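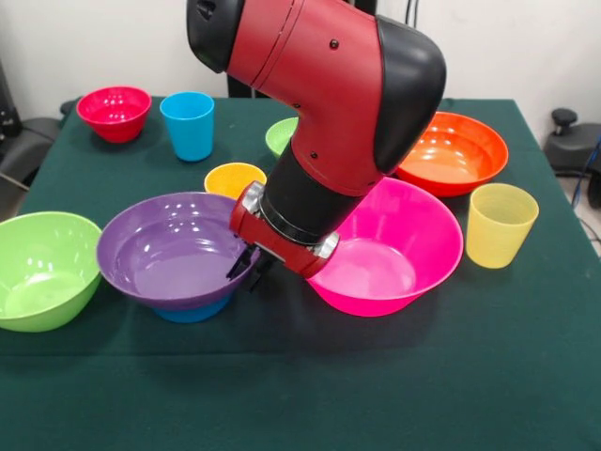 Grasitz Tableware Notes

Hi! I keep this folder for anybody who likes looking at bright bowls and cups as much as I do (there must be a few of you). It covers the colorful everyday stuff: purple, magenta, lime green, red, plus a yellow cup that I'm way too fond of.

What's in it

309 pictures in 17 folders, sorted by tabletop setup. Most setups use a dark green cloth, and I love how the hot pink pops on it!

How I name colors

I went back and forth on this a lot. "Magenta" is the wide bowl with the flared rim. "Purple" is the wide, shallow one, even though the inside looks pretty lavender under the light. If a bowl is paler on the inside, like the lime one, I still give it a single color name. Anything yellow leaning orange stays yellow.

Known problems

Shiny insides catch the light, so colors can look washed out near the middle. Things hide behind each other too, and I label a cup even if only the rim shows. 11 labels in the Aninness folder still say "pink" where they should say magenta. I'll get to those some Wednesday.

Changes

v6: merged the Cáceres folder, fixed typos in the color list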